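Notebook > Table tests > Dipping and plating

We use cookies to remember your display settings. Accept / Manage

Aug 31, 2022

Dumplings again! I've set up the same layout I liked in July: teal plate on the left, yellow bowl of red sauce in the middle, second yellow bowl on the right for the food. I tried the Hetunance bowls first (deeper, nicer to look at) but they're a pain to get a dumpling out of, so back in the cupboard they go.

Sauce is the Mernska one, let down with a spoonful of water. Straight from the bottle it clings in lumps. I weighed out 174 g, and that was plenty.

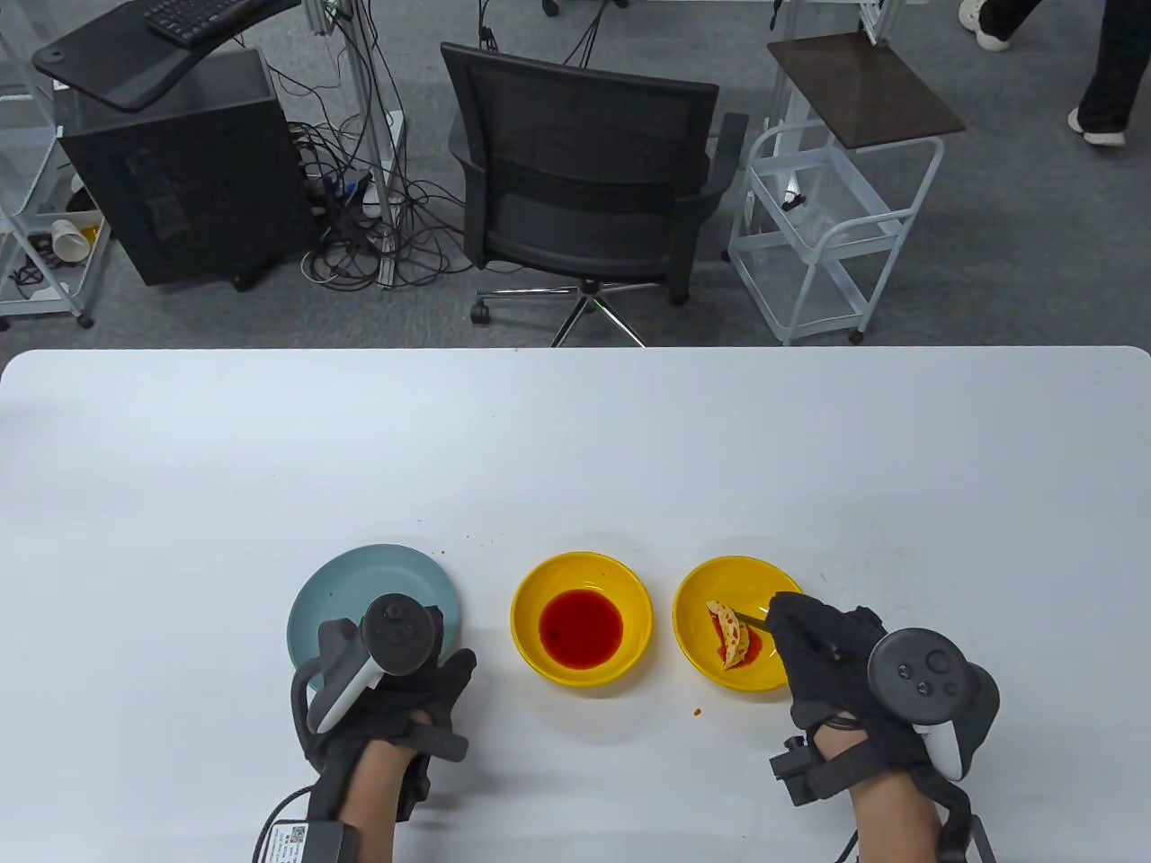

The order I've settled on is dip, let it drip over the sauce bowl, then across. If you skip the drip you pay for it in red spots on the table, and this sauce stains, so wipe as you go and don't save it all for the end. I keep a damp cloth on the chair side. Paper towels just smear it around.

Frying notes, while I remember: medium heat, lid on for 8 minutes, lid off until the bottoms color. The folded ones hold together much better than the round ones did (those opened up the second I lifted them, what a mess).

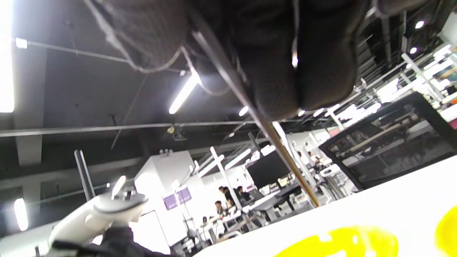 I also want to write down the grip thing. Hold the chopsticks further back than feels natural, and come in from the side of the fold. Pinching across the top squeezes the filling out. Up to 100 lifts out of one bag before the skins get too soft to bother with, and after that I'd open a new one.

Between rounds the chopsticks go across the plate, tips off the table.
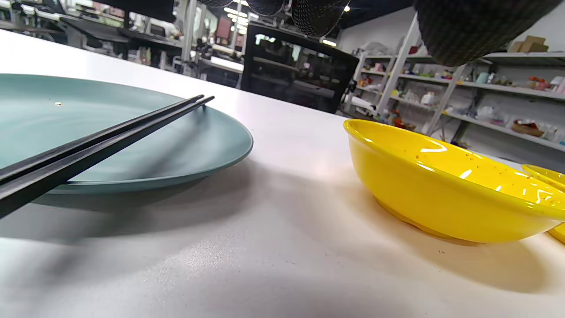
Hidayat wrote in the margin that the plate is too flat for this and the chopsticks would roll less on a proper rest. Fair enough, there's one in the Civholm box and I'll dig it out. Still like the plate for the finished ones, though.

Bag number for the reorder is 302. Get the same brand of wrappers too, please, the thin ones tear.

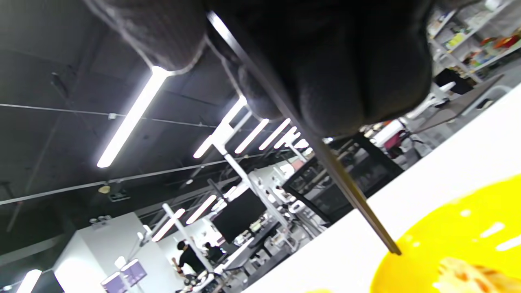

Going in over the rim of the yellow bowl, food at the bottom.

Next time: less sauce, and a second cloth.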